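**Notes from the Plot: The Radish Reckoning**

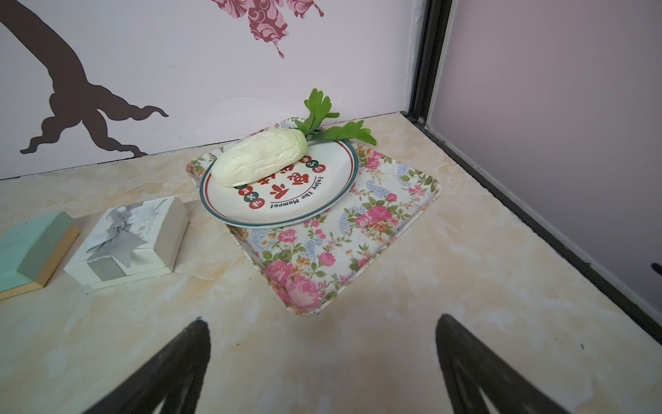
*A toy radish on the good oval plate. Enjoy the moment.*

Winter radishes have a way of making optimists of people who ought to know better. Every August somebody at Guthrie Street Gardens reads the back of a seed packet, sees the word "easy," and puts in a double row. Every November the same somebody is leaving bags of radishes on porches after dark.

I was that somebody this year. I planted two kinds, a long white daikon sold under the name Grulta and a squat one called Zonar that was supposed to be sweeter. I had the bed by the Dekero Avenue fence, the one that gets sun until two in the afternoon and then sulks. The packet promised roots in 60 days. The packet was written by someone with better dirt.

**What went in**

The soil on that side is clay with ambitions of becoming brick. I dug in four bags of compost and a bucket of sand, which I have since been told by three separate plot holders was a mistake, and by a fourth was the only thing I did right. Seeds went in half an inch deep, with the rows a foot apart. I thinned them once, badly. Thinning is a job that asks you to kill perfectly healthy children so their brothers can have more elbow room, and I kept stopping for coffee.

Flea beetles arrived before the second set of leaves did. They chew tiny round holes until the whole row looks like it was hit with birdshot. Row cover works if you put it on the day you sow. Put it on a week later, as I did, and you have built the beetles a tent.

**What came out**

By late October the tops were magnificent. Visitors complimented me on them. I should have been suspicious, as a radish with magnificent tops has usually spent its allowance on clothes. I pulled the first Grulta in front of company and got something the length and width of a pencil, with a fork at the end.

The rest were better. I weighed the whole harvest on the shed scale, mostly out of spite, and got 18 pounds of Grulta and almost 20 of Zonar. A few of the Grultas had gone woody in the middle and went straight to the compost, where they are still sitting, unchanged, in December. I believe they will outlive the fence.

As for the sweetness, Zonar is sweet the way a parking ticket is reasonable. Eaten raw it makes your ears warm. Roasted with oil and a little salt it calms down a great deal, and I'd grow it again for that.

**What to do with them all**

Pickling uses up the most with the least effort. Cut them in matchsticks, salt them, leave them half an hour, squeeze, and cover with equal parts rice vinegar and water plus more sugar than you want to admit to. They're ready the next day. They also smell, and I mean that as a warning to anybody who shares a refrigerator. My household has moved the jar to the garage, and there has been talk of the yard.

Soup is the other answer. Long-simmered daikon goes soft and nearly see-through and picks up whatever else is in the pot, so put something good in the pot. Pork bones if you eat them, dried mushrooms if you don't. Peel thicker than you think. There's a tough layer just under the skin that no amount of simmering will talk around.

The greens are edible. I am required to say so every year. The young ones are fine in a frying pan with garlic. The old ones have small bristles and taste like a lawn with a grudge.

For storage, twist off the tops the day you pull them and bury the roots in a box of damp sand somewhere cold. Mine are in the crawl space. I check on them every couple of weeks and they seem content, which is more than I can say for the carrots.

**Seed swap and other business**

The swap is in the shed again, at 10 in the morning, same as last year, and the date will be on the shed door once the door has been rehung. Please label your envelopes. Last winter we had a whole shoebox marked "squash?" and the question mark turned out to be load-bearing. I have leftover Zonar and a frankly embarrassing amount of Grulta, and you may have either without bringing a thing in return. I would take it as a kindness.

The seed box stood at 172 packets last spring and is up to 191 now, a good number of them tomatoes from people who saved seed off hybrids and are about to learn something. If you took packets and didn't plant them, bring them back. Nobody will ask.

Two smaller matters. The hose by the lower beds has been shut off for the winter, so that drip you hear is coming from somewhere else and we would like to know where. And whoever left a bag of radishes on the shed step last week - I know those radishes. I grew those radishes. I gave them to you.

Next issue: garlic, which went into the ground late and has so far kept its opinions to itself.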